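We use cookies to improve your visit. By continuing you accept our cookie policy.

Do you really need a frame to hold a circuit board?

I doubted it. For 10 years I propped boards on whatever was lying about, and the Zilledberg catalog wanted 63 dollars for what looked to me like a picture holder. The Hedex one costs more and I can't see why. My complaint was always the wiring - you push a plug into a connector, the board skates off, and you blame the plug.

So I gave in, grudgingly. A metal frame does keep the edges where you left them, and the tall capacitors stay clear of the table. I'm still not sold on the price.
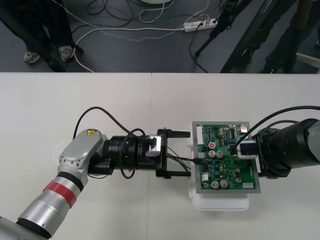 Qaisi wrote back that a folded towel does the same job for nothing, and that I'd been had. Maybe. Towels shed, though, and I've picked enough lint out of pin strips.

Subscribe to the newsletter. Unsubscribe at any time.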